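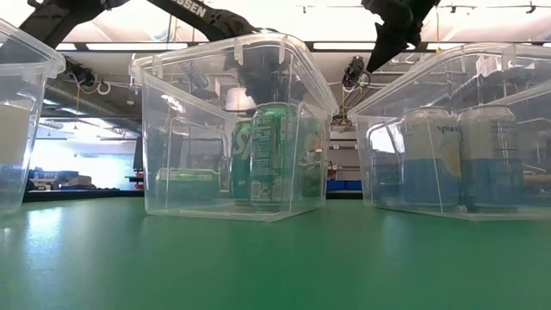
Why Do Fizzy Drinks Fizz?

Home Animals Space Kitchen Science Quizzes Ask Us

I got a great question last Saturday from a reader in Skallolbridge who wanted to know where the bubbles in fizzy drink come from, and why you can't see them until you open the lid. I love this one! I used to stare at bottles of lemonade when I was little, trying to catch a bubble hiding in there. I never did.

So let's go looking for them.

What's in a bubble?

The bubbles are full of a gas called carbon dioxide. You know it already, even if you've never heard the name, as you're breathing some out right now. Plants use it to make their food, and bakers love it too (it's the gas that puts the little holes in bread). It has no colour and you can't smell it.

At the drinks factory, cold water and carbon dioxide are squeezed together really hard. Squeezing makes a lot of the gas mix right into the water, a bit like sugar does when you stir it into a cup of tea. You can't see the sugar any more, but it's still there. We say it has dissolved. The gas does the same thing, so there are hardly any bubbles to see. The gas is spread all through the drink in bits much too small to spot.

Then the lid goes on, nice and tight, and the gas is stuck.

Psssst!

When you open a bottle or pull the tab on a can, the first thing you hear is gas rushing out from the little space at the top. Now nothing is squeezing the drink so hard any more, and the water can't hold on to all that carbon dioxide. Out it comes, and there are your bubbles.

Have a good look at a glass of something fizzy and you'll notice that the bubbles don't start just anywhere. Lots of them come from the same spots on the glass, one after another, in a wobbly line going up. Bubbles find it hard to get started in the middle of plain liquid. They much prefer a tiny scratch or a speck of dust with a bit of air trapped in it. Once a bubble gets going it grows, lets go and floats to the top, and then a new one starts in the very same place.

Why does it go everywhere when you shake it?

Oh dear, we've all done this. I did it in my aunty's car and she still brings it up.

Shaking mixes the gas from the top of the bottle down into the drink as lots and lots of tiny bubbles. Every one of those is a handy starting place for more gas. Open the lid straight away and they all grow at once and shove the drink out in front of them – all over your school uniform. If you've dropped a bottle, leave it standing still for a good long while before you open it. The little bubbles float back up to the top and things settle down again.

Warm or cold?

Cold water is better at hanging on to gas than warm water is. A drink from the fridge keeps its fizz for longer, and one left out on a hot day goes flat quite quickly. A warm bottle is more likely to froth up when you open it, too.

What about the tingle?

Some of the carbon dioxide joins up with the water and makes a very weak acid. It gives fizzy water that slightly sour, prickly taste, even when there's no flavour added. For a long time people thought the prickle was just bubbles popping on your tongue, but a lot of it comes from the acid. And the burps? Well, the gas you swallow has to come out somewhere!

Try it: dancing sultanas

You'll need:
A tall clear glass
Fresh fizzy water, straight from the fridge
2 sultanas (have a few spare, as I always eat mine)

1. Fill the glass nearly to the top with fizzy water.
2. Drop the sultanas in. They'll sink to the bottom.
3. Wait, and watch the wrinkles.

Bubbles love a wrinkly sultana. They stick to it all over and act like tiny floaties, lifting it up to the top. When it gets there some of the bubbles pop and down it goes again. Mine kept dancing long enough for me to make toast. You could try a grape as well, or a bit of dry pasta, and see which one dances best. Draw a picture of what happened if you like.

A few fizzy words

Carbon dioxide: the gas in the bubbles.
Dissolve: to mix into a liquid so well you can't see it any more.
Carbonated: the grown-up word for fizzy.
Flat: what a drink is called when most of its fizz has gone.

Next time I'm having a go at why onions make you cry, so get your tissues ready.

345 shares 2 comments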